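Clocks, cracks and the Prirkilham walking hour

When we moved the newsletter walk to the morning, I was promised that people would be punctual. Fiachra McGrath said so at the February meeting, and then turned up 12 minutes late to the first one with a bacon roll. We waited for him, as we always do, because he had the route in his coat pocket.

The trouble with a walking group is that everyone agrees on walking and hardly anyone agrees on speed. Enda Gallagher goes along as if he has left a pan on. Ita Sheehan likes to stop and read things, including planning notices, menus and the small print on parking signs. We have tried splitting into a fast group and a slow group, but Enda was then the whole of the fast group, and he said it was lonely.
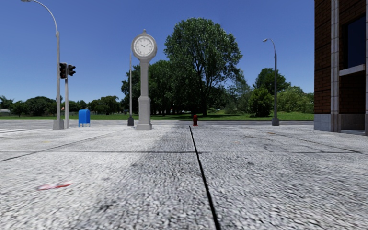 The post clock, with the trees behind.

So we have a new arrangement. From this month the walk is 45 minutes out and however long you please coming back. If you find yourself ahead, you turn round at the halfway time and meet the rest coming towards you. Hafiz Wuisan worked this out on the back of a raffle ticket and has been quite hard to live with since.

A word about shoes. I know I go on about it, but last time we had one pair of sandals, one pair of slippers (she said they were loafers, they were slippers) and something Shahram Zarei bought for a wedding. Pavements are not kind to a thin sole.

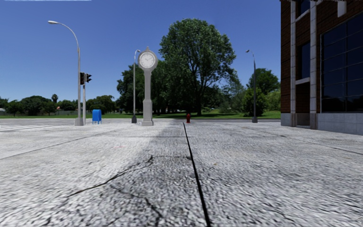

You don't need boots, and you certainly don't need poles, whatever the man in the outdoor shop told you. An old pair of trainers with some tread left will do. Bring a spare pair of socks if you are the sort who gets blisters, and a plaster if you are the sort who talks about them.

We still finish at Nouri for tea. They have asked, very politely, that we stop pushing all the tables together, and that we order before we sit down. The cheese scones go early, so Enda does have an advantage there.
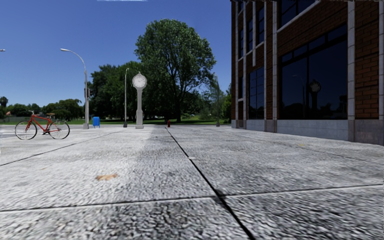

Subs are still £6 for the year and can be given to Ita, who will write you a receipt whether you want one or not. If you would like to suggest a route, put it in writing with a rough distance, and please walk it yourself first. We all remember the golf course.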